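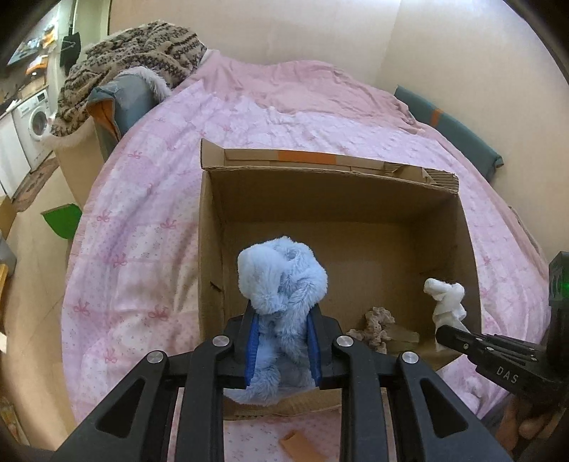 Packing Up a Small Bedroom: Project Report
Sorin Todorova, Home and Living Skills, spring term

Why I picked this

My family is moving from Kotdale to Wundadstead in June, and I was already dreading the soft stuff. Books are easy, they're all basically bricks! Plush toys, blankets and cushions are another matter, so I made them my project and tried to work out a decent way of getting them into cardboard boxes.

What I did

I packed on the bed. The floor gets crowded fast in a small room, and bending over a box for an hour is no fun (ask my back). I left the duvet on, the pink one with the little bows and dots, and put the open box right on top of it. Old boxes are fine for this kind of thing, even with torn edges and leftover orange tape on a flap. Plush toys weigh next to nothing.

The small things went in first, then the fluffy ones. A shaggy light-blue plush with a long furry tail or limb is a pain to pack flat, so I stopped trying and let that kind of toy drop in however it wanted. The knit blanket stayed at the head of the bed with the cushion until the very end, and I'd do that again.

How it went

I packed 134 things over 5 evenings, and each evening took me about 62 minutes, not counting snacks. The first evening was the slowest by far. I kept stopping to look at stuff, and I also changed my mind over what was going to the Prokberg charity shop and had to unpack a whole box I'd already taped. Very annoying.

Squashing was my other problem. I pushed one box down so hard that the bottom started to open on the stairs, so after that I put two strips of tape underneath and quit leaning on the lids.

What I'd change

I'd sort before getting any boxes out, and I'd write the room on the side of each box as well as on the top, which you can't read once they're stacked. I'd also keep a dustpan by the bed from the start, cardboard bits get everywhere.

Thanks to Ms. Dumitrescu for letting me hand this in a little late, and to my sister for giving up her half of the closet.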